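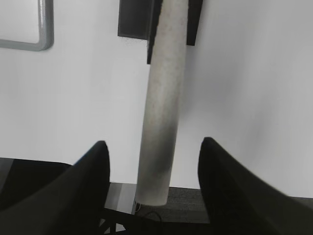

Photo: Trodeo workshop, wrist camera view

Centring the gripper on an upright tube

Last revised 3 October 2023

These steps apply to the Brurinico cell with the two-finger gripper and curved black fingers. Repeat them after any finger change, and whenever the wrist camera has been removed.

1. Set the arm to manual and limit the speed to 13 mm/s.

2. Load program 231 and jog to the approach point with the fingers open. The tube should stand between the fingertips with a clear gap on each side. Neither finger may touch it at this stage.

3. Check the lean. A tube that tilts slightly in the camera view can mean a twisted wrist or a badly seated tube. Reseat the tube first, then correct the wrist in half-degree steps.

4. Compare the two fingertips. If one appears higher than the other, check the finger screws before changing any offsets — a camera mounted off centre gives the same effect.

5. Look under the tube for cables. Any loop near the base must be moved out of the path of the fingers before the arm goes lower.

6. Close at 27 per cent force. Both fingers should make contact together. If the tube is pushed sideways, open, shift the approach point towards the finger that touched first, and repeat.

7. Save the point and run the program at 70 per cent speed with the guard closed.

Note the new offsets on the cell sheet, with the finger set number.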